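Home | Posts | Apartment | Archive | About

The bedroom, one box at a time

10 May 2018

I have been putting off the bedroom since we moved in. The kitchen got done first, then the desk, and everything that didn't have a place yet went in with the bed and stayed there. Last night I slept next to a pile of mail-order packaging and decided that was enough.

I started with the floor by the window. There were bags over there I hadn't opened since October, and one of them turned out to be mostly other bags. I kept two and folded the rest for the recycling.

Then the small stuff. I buy bathroom things in bulk because the nearest big store is a bus ride away, and it adds up. My friend Shu-fen Chien keeps hers in one shoebox under the sink and buys nothing until the box is empty. I tried that with a drawer and the drawer lost.

My method now is to put everything on the bed and sort it there. It's the only flat surface big enough, and I can't go to sleep until it's cleared. 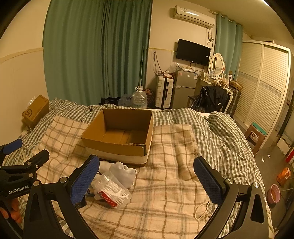 The floss picks go to the bathroom. String goes in the kitchen drawer with the tape and scissors. Boxes I keep only if they are small and still square – the rest get flattened and taken down in the morning.

I still have to deal with the cables by the TV. I looked at some clips for 100 and closed the page. Maybe tape will do for now. The curtains need washing too, but that means borrowing the ladder again.

Recent posts
What I kept from the old kitchen
A shelf from Dranano, two months later
Washing a duvet at home
Where the spare keys go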